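Most homes have more things to plug in than places to plug them. A lamp, a computer, a speaker and a phone charger might all need power at the same desk, and the wall only has one or two outlets. A power strip, which some people call a power board, solves this. It plugs into one outlet and gives you several.

This page explains what the parts of a power strip do and how to use one safely. It belongs to the Zamani Library set on everyday things. The page before it is about light bulbs, and the next one is about kettles.

## Where the electricity comes from

Electricity travels to your home through thick wires, either up on poles or buried under the street. Inside the house it goes to a panel with switches in it. From there it splits into smaller paths called circuits. One circuit might feed the kitchen and another might feed two bedrooms.

The outlets on your wall are the ends of those paths. When you push a plug into an outlet, the metal pins touch metal inside the wall, and electricity can flow through whatever you plugged in. When you pull the plug out, the path is broken and the flow stops.

A power strip makes the path a bit longer and then divides it up. The electricity comes along the cord, goes into the strip and is shared among the sockets.

## The parts of a power strip

The outside is called the case. It is made of plastic, and there is a good reason for that. Electricity doesn't move easily through plastic, so you can touch the outside while the metal parts stay covered. A material that works this way is called an insulator. Rubber is another one.

Inside the case are long strips of metal, often brass or copper. Electricity moves very easily through these metals, so they are called conductors. The metal strips run from one end of the case to the other, passing under every socket. Each slot on top leads down to one of them.

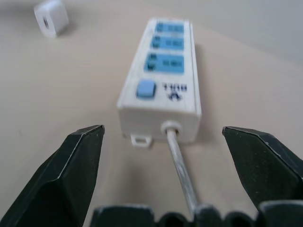 *A power strip with three light blue socket panels, a switch and a grey cord.*

The switch is a rocker switch. It tips one way for on and the other way for off, like a tiny seesaw. Under it, two pieces of metal either touch or stay apart. When they touch, electricity can get to the sockets. On many strips one switch controls all the sockets together, so a single press turns everything off.

Look at the place where the cord comes out of the case. The round collar is called a strain relief. Cords get tugged and bent, and the spot where they meet the case is where they would wear out first. The collar helps to hold the cord steady so the wires inside aren't pulled.

Not all strips look the same. The shape of the slots changes from country to country. Plugs in Canada have two flat blades, often with a round pin below them. Plugs in Australia have flat blades set at a slant. If you travel, you may need an adapter.

## How much is too much?

A strip gives you more sockets, but it doesn't give you more electricity. Everything plugged into it shares one cord and one wall outlet.

Things that make heat use the most power. Heaters, toasters, kettles and hair dryers should go straight into the wall. If too much electricity flows through a strip, its wires heat up, and hot wires can start a fire. Some strips have a breaker inside that shuts off the power when this happens, but you shouldn't count on it.

## Rules for using one

- Ask an adult before you plug in or unplug anything.
- Hold the plug when you pull it out, never the cord.
- Keep drinks and wet hands away.
- Never poke anything into the slots.
- Don't plug one power strip into another.
- Don't put a rug or blanket over the strip or its cord.
- If a strip is cracked, buzzing or hot, leave it alone and tell an adult.

## Words to know

**Circuit:** a path that electricity can travel around.

**Conductor:** a material that electricity moves through easily.

**Insulator:** a material that electricity doesn't move through easily.

**Outlet:** the place on a wall where you plug things in. In Australia it is often called a power point.

Written by Homa Ansari. Checked by Farhad Sharifi, electrician, Drurside.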